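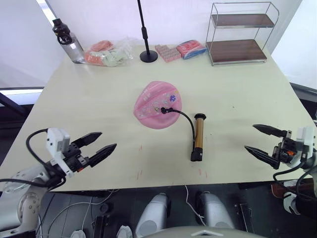
Ovov Bench Records

Data card, second release
Last revised: Wednesday, February 2, 2022
Maintained by: Ovov Workplace Automation Office, Stustitz

Summary

Ovov Bench Records is a collection of recordings and written notes from the returns bench at the Skorley depot in Stustitz. It covers work with a two-armed robot on returned leisure goods, and the accompanying changes to the jobs of the people employed at the depot. The recordings and the staff notes are published together and should be read together.

The release contains 400 recordings and 67 staff notes. A recording is one attempt at one task, from the moment the item is in place until the operator closes the attempt. A staff note is a short text written by a member of the bench team at the end of a shift.

Background

Skorley handles returns for Sfakianakis, a seller of beach and garden goods. Before the robot was introduced, each returned inflatable was checked by hand: the hose was fitted to the valve, the item was pumped up, looked over for leaks and damage, let down and packed again. The work is repetitive and places a strain on the wrists and shoulders. It was also the task most often named by staff when they were asked what they would prefer to do less of.

The robot was brought to the bench in September. Eleven people worked there at that time and 11 work there now. Management gave a written undertaking that no post would be removed during the period covered by this release. That undertaking does not extend beyond it, and users of the data should not present it as permanent.

What the recordings contain

Each recording has a view of the bench from the head of the robot, the positions of both arms, the state of both grippers and a task label. The current labels are:

fit hose
remove hose
hold item
work pump
turn item
place on shelf
clear bench

Hand pumps with a flexible hose are used throughout. In a typical attempt one arm deals with the item and the other with the pump. Either arm may take either part, and the label does not record which.

The bench was not cleared of other objects before recording. Drinking bottles, bags, stands and small packets are found on it during ordinary work and have been left where staff put them. Marks on the tabletop have likewise been left as they were. Users who need a plain background will have to prepare one themselves.

Attempts that failed are included. They carry the outcome "not completed" and, where the operator supplied one, a short reason. Common reasons are a hose that slipped from the valve, a pump that fell over, and soft material that folded under the gripper.

What has changed for staff

The following points are drawn from the staff notes and from two meetings held with the bench team.

Pumping by hand has been reduced but remains part of the job. Staff still finish items the robot cannot manage, and they carry out the whole check on large or badly folded ones.

Supervision is a new duty. One person at a time is responsible for the robot and may not be given other work during that turn. A turn lasts 40 minutes. Several notes describe the first weeks of supervision as more tiring than the pumping it replaced, as attention could not be allowed to wander. Turns were shortened to their present length as a result.

Judgement about damage remains with staff. The robot does not decide whether an item is fit for resale, and no label in this release should be used to train a system for that purpose.

Talk at the bench has lessened. Pairs used to share the pumping, and some notes record the loss of this with regret. The depot has since moved two packing places closer to the bench — a small change, and one that the team requested.

Pay grades were reviewed after the new duty was introduced. Supervision now carries an allowance. The review did not settle how time spent labelling recordings should be graded, and this is still under discussion.

Consent and privacy

Staff were asked for consent before recording began and may withdraw it at any time without giving a reason. Recordings in which a face could be seen have been taken out. Sound was not recorded. Staff notes were read by their authors before release, and names, shift times and remarks about other employees were removed. The recordings have not been used to measure the pace of any individual, and the licence forbids such use.

Known limits

All material comes from one bench in one depot. The goods belong to one seller, and inflatables make up most of them. Results may not carry over to rigid goods or to a bench at a different height.

The staff notes were voluntary. About half of the team wrote regularly, and those who took most interest in the robot wrote most often. Views in the notes should not be taken as those of the whole team.

Task labels were applied by the operator on duty. The boundary between "hold item" and "turn item" was understood differently by different people during the early recordings and has not been corrected.

Permitted use

The collection may be used for research into robot handling of soft goods and for the study of work and working conditions. It may not be used to assess, rank or identify employees. Any publication that relies on the recordings should also refer to the staff notes.

Corrections and requests

Errors should be reported to the Workplace Automation Office, quoting the recording number. Requests to withdraw material are dealt with first. Withdrawn recordings are deleted from the next release, and their numbers are not used again.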